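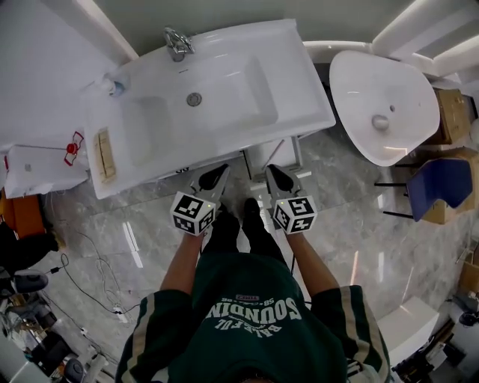 Where Does the Water Go When You Wash Your Hands?

I think about sinks a lot. I know that sounds funny, but once you start wondering about them it's hard to stop! You turn the faucet, the water comes out, you get soapy, and then the water slides down a little round hole and it's gone. So where did it go?

Start with the bowl

The bowl of a sink is called a basin. Look at the two in the bathroom at the top of this page. One is a wide basin set into a big white vanity, and the other is a washbasin with a rounded teardrop shape. They don't look much alike, but each one has a round drain.

Now try something at home. Put a marble or a pea near the edge of your own sink (plug the hole first, please!) and let go. It rolls toward the drain, doesn't it? The bottom of the bowl slopes just a bit, so water runs the same way your pea did.

What's a vanity?

A vanity is a sink and a cabinet joined together. A pedestal sink stands on a leg of its own, like a mushroom. My first apartment in Darnutthorpe had a pedestal sink, and I kept my spare toilet paper on the windowsill — there was no place else to put it.

One handle, two kinds of water

The vanity has a shiny faucet with a single lever. Faucets like that are clever. Two pipes come up to them, one with hot water and one with cold. On most of them, lifting the lever lets more water through, and turning it side to side changes the mix. Always start on the cold side and test with a fingertip.

The secret bend

My neighbor Mulugeta Kahsay fixes pipes for a living, and he let me peek under his own sink with a flashlight. The pipe goes down, curves back up, and then heads off into the wall. That curve is called a trap. A little water always stays in it, and that water works like a door. It keeps smelly air in the sewer pipes from coming up into your bathroom.

The trap catches other things too. Mulugeta has found rings, beads and one very small plastic dinosaur!

After the trap, the water runs through bigger and bigger pipes. In many towns it ends up at a treatment plant, where it gets cleaned.

A question from a reader

Ha-rang Han wrote to ask why the water sometimes goes "glug." I love that sound. It's air getting pulled into the drain along with the water. Fill your sink halfway, pull the plug, and listen for it near the end.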